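The Second Life of a Dining Table

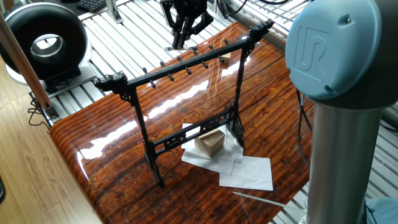
HOME & CRAFT

My grandmother polished her table every Friday, and nobody could put a cup on it before evening. I thought of her in Olwood, where the Cerkden workshop repairs the finish of old furniture. They take 46 tables in a year and the waiting list is long.

A glossy surface shows the grain very well, but it also shows each lamp and window in the room. Some owners ask for a matte finish for this reason. The workshop tries both on a small piece first, and the owner takes the samples home for a week. Most come back with the glossy one.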